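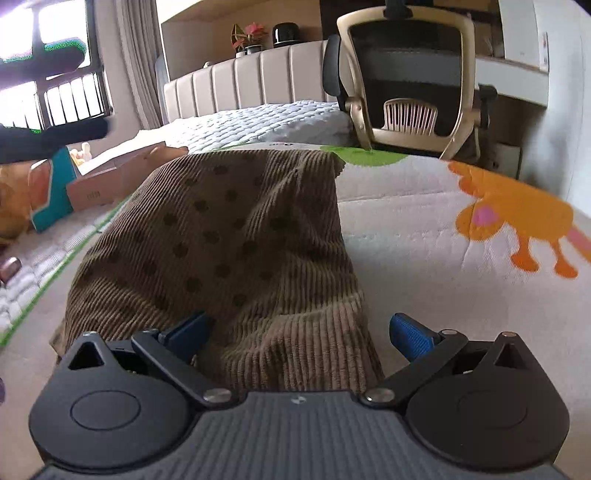
Berent with the blue pads on, left one up against the dotted corduroy.

Imside – cloth handling, hand-held gripper
Data card and care notes

Hi! If you've picked up a copy of Imside you probably want to know what's in it and whether you can trust it. If you've picked up Berent (our name for the gripper, and it stuck) you probably want to know why it squeaks. I've put both in one file, and most of it is about the gripper. Nearly every odd thing in the data goes back to a screw, a pad or a cable on the tool, so I got tired of keeping two documents that kept pointing at each other.

What's in the set

1,822 clips of somebody holding Berent and doing things with cloth on a floor or a bed: picking it up, pulling it flat, folding it over, dragging it from one place to another. Each clip has the video from the camera on the tool, the finger opening over time, and a line of text saying what the person was asked to do. The text was written before the clip was shot. If somebody was asked to fold and ended up mostly chasing a corner around, the label still says fold.

Everything was shot in homes with the furniture left where it was, which makes for busy backgrounds. If you want clean tabletops you'll want another set.

46 of the clips carry the flag "pad_slip". I explain that one further down and I'd love it if you read that part before you throw them out.

How the gripper goes together

The body is a dark gray ribbed plate with a black housing on each side. From each housing a linkage arm runs in toward the middle, and the finger pads sit at the tips. The arms pivot on the silver screws near the center of the plate. Those are the ones you'll get to know. The smaller fasteners at the tops of the housings and the outer ends of the arms hardly ever need touching, so please leave them alone unless something is rattling.

To build it up from the case:

Lay the plate face up on a towel. The ribs pick up grit and the grit ends up in the pivots.

Put both arms on and run the pivot screws in by hand until they just stop. Then go a quarter turn with the short driver. Open and close the fingers a few times. You want the arms to move freely with no wobble side to side. If you can feel a click when you wiggle an arm, it needs a little more. If the fingers stay where you leave them, back it off.

Push the pads on last. They're a friction fit and they go on with the texture facing in. I have put them on backwards twice, and it's surprisingly hard to notice until the cloth starts sliding away from you.

Plug in the cable, tape it once near the grip and once near the wrist, and leave a loop between the two. Without the loop the connector takes every tug. We've replaced that connector already and it was a miserable evening with a soldering iron.

Zeroing

Do this every single time the tool comes out of the case, and again if you've had the pads off.

Close the fingers fully and hold them closed. Press the zero button until the light blinks. Open fully, press again. Now close on the gauge block (the little gray one in the lid pocket) and check the reading on the laptop. If it's within half a millimeter of what's written on the block you're fine. If it isn't, do the whole thing over before you go hunting for a fault. Nine times out of ten I just hadn't squeezed all the way.

In early March I spent a whole afternoon convinced the sensor was dying. I swapped the cable, I swapped the laptop, I made Jarrah Paewai come over and look at it. There was a thread of lint between the pads. Jarrah has been very nice about it. Brush the pads before you zero!

Pads

We've been through three kinds.

The first were the smooth ones that came in the case. Fine on a towel, useless on anything slick.

The second were a soft foam that Jarrah cut by hand. They gripped beautifully and fell apart even more beautifully. You can pick out those clips by the crumbs.

The blue textured ones are what we use now, from Gilchrist. The texture catches the ridges on corduroy nicely, and you can pick up one layer off a heap if you come in low and take your time. They do fill up with fluff. I clean them with an old toothbrush and a drop of dish soap, rinse, and let them dry overnight on the windowsill. Don't use alcohol. It made the surface shiny on one pair and they never gripped the same again.

Change them as a pair, even if only one looks tired. A new pad on one side and an old one on the other pulls the cloth toward the new one, and the person holding the tool starts twisting their wrist to make up for it without knowing. You can see that habit in the data if you plot the wrist angle for sessions 9 to 11. I've left those in.

About pad_slip

The flag means a pad moved on its arm during the clip. The finger opening is then a bit off from that moment to the end. The video is fine, the text is fine, and the motion of the tool is fine. If you're only using video, keep them. If you're training on the opening value, drop them or cut them at the time in the "slip_at" column.

I set the flag by eye, playing clips back with a coffee in hand, so I've surely missed a few. If you find one, send me the clip number and I'll add it.

Pivots, and the repair on the left arm

After every four sessions, take the arms off. Wipe the pivots with a dry cloth, put a tiny smear of Bridex on each screw shank, and put it all back as above. Tiny! The first time I did this I used a proper blob, and it crept down the arm and onto the pad, and then onto a bedspread. Not my bedspread, either.

The left arm has been repaired once. The hole had worn slightly oval and the arm had a droop to it, so that finger arrived late. Jarrah drilled it out and pressed in a brass sleeve. It's been solid ever since, but the sleeve is a snug fit, so if you ever have to take that arm off in a cold room, let it warm up in your hands first and don't hammer at it. Clips from before the sleeve have "arm_rev" set to A, and the ones after are B. The difference in the opening curve is small, though you'll see it if you overlay a few.

If something's wrong

Squeak when closing: pivot is dry, or there's hair around it. Usually hair.

One finger lags: check that the cable isn't pulling on that side before you touch any screws.

Reading jumps around with the fingers still: connector. Push it home, check the tape, check the loop.

Reading drifts over a session: pads settling. Zero again at the break and note the time in the log.

Video has a soft smear in the middle: thumbprint on the lens. Use the cloth in the lid pocket, not your shirt (I know, I know).

Both fingers stiff: you overtightened after cleaning. Back each pivot off an eighth and try again.

Packing it away

Fingers half open, pads off, cable coiled loose and laid on top. Fully closed leaves the return spring loaded, and after a month in the case it had gone noticeably lazy. Pads live in the tin. Put the gauge block back in the lid pocket, please, please. We only have the one.

Known gaps

No wet cloth. No leather. Hardly any left-handed clips, and the few we have are mostly me being bad at it. The opening value is good to half a millimeter at best, so don't go looking for fabric thickness in there.

Session logs are in the "logs" folder, typed up from paper. Spelling is as found. Where the log and the table disagree about which pads were on, believe the log.

Questions, missing clip numbers and better ideas for cleaning pads can all go in the issues list. I check it most mornings, and Jarrah answers anything about the sleeve.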